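Sorting the bricks at Tavbridge

The toy library's building bricks are being sorted by color this month, ahead of the holiday loans.
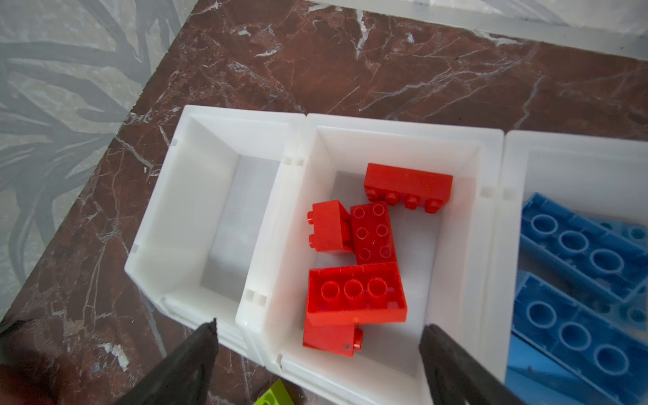 We started with red and blue, in the white plastic bins we bought in October. Each color gets its own bin, and the bins stay side by side so that children can put things back themselves. Yellow is next.

Bricks go out in bags of 200, and a bag can be kept for 8 weeks. Please check under the couch before you return one. Small pieces go missing most often, and we have very few spares.

If you have bricks to give away, leave them at the Grilladska desk. Any color is fine, and they don't need to be sorted.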